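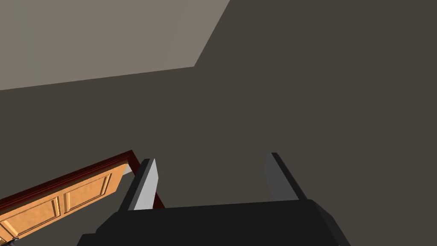
Gambling Law and Regulation
Week 5: Advertising, bonuses and who answers for the affiliate

Notes prepared by Amos Halvorsen

Welcome back, everyone, and thank you for the lively seminar on licensing last time. I promised I would write this week's material up properly, as several of you told me my slides are a bit thin on their own (fair enough!), so what follows is longer than usual. Have a read before the seminar and bring a pen.

1. Where we have got to

Up to now we have been asking who may offer a bet. We looked at the licence itself, at the fitness of the people behind it, and at the difference between the country where an operator sits and the country where its customers sit. This week we move on to what the operator may say once it has its licence. You will find the two questions run into each other more than you might expect, and plenty of regulators treat a misleading advert as a licensing matter, with the licence itself at stake.

2. The bonus offer

Most of the complaints you will ever read in this area start with a bonus. The usual pattern is a headline promising free money, followed by a set of terms explaining what must be done before any of it can be withdrawn. The main one is the wagering requirement, which tells the customer how many times the bonus must be staked first.

Let's take a worked case. Plendby offers new customers a bonus of £70 with a wagering requirement of 40 times the bonus. The customer must therefore place bets totalling £2,800 before withdrawing. Now suppose roulette counts at only a tenth of its value towards the total. A customer who plays nothing else must stake £28,000. Do work that through yourselves on paper, slowly, as it is the sort of sum that looks obvious in a lecture and slips away afterwards.

The legal question is whether a reasonable customer reading the headline would have understood any of this. Things to look for:

- how close the significant terms are to the headline
- whether the game weighting is set out or tucked behind a second link
- maximum bet rules, and whether breaking one wipes out the winnings
- time limits

3. Affiliates

An affiliate is a separate business that sends customers to the operator and is paid for it, either by a flat fee for each customer or by a share of what that customer goes on to lose. I would like you to think hard about the second arrangement, and about what it encourages.

Our case study is Grendach, an operator, and Pavberg, the affiliate it took on. Pavberg sent a promotional email to 1,983 people who had previously asked to be excluded from gambling. Grendach said it had neither written the email nor seen it. Pavberg said it had never been given the exclusion list. Both statements may well be true, and you should assume they are.

Please read the contract extract in your pack with some care, especially clause 5 (approval of marketing material) and the indemnity that comes after it. An indemnity settles who pays in the end as between the two companies. It does nothing to move the operator's duty to its regulator, and every year a few good essays come unstuck on exactly that point.

4. For the seminar

Come ready to talk about these. Rough notes are perfectly fine.

Should Grendach be responsible for an email it never saw? Would your answer change if it had approved earlier emails from the same affiliate?

Draft one sentence that Plendby could put directly beneath its headline. Keep it short enough that somebody would read it on a phone.

Would you ban revenue share payments altogether? Consider what a small affiliate might do instead.

5. Reading

Chapter on marketing in Petkov, leaving out the section on lotteries, which we shall come to later. If you are short of time, the pages on inducements are the ones to keep.

Outline plans for the first essay are due on March 18, 2022, by the end of the afternoon. A single side is plenty, and do please put your seminar group at the top.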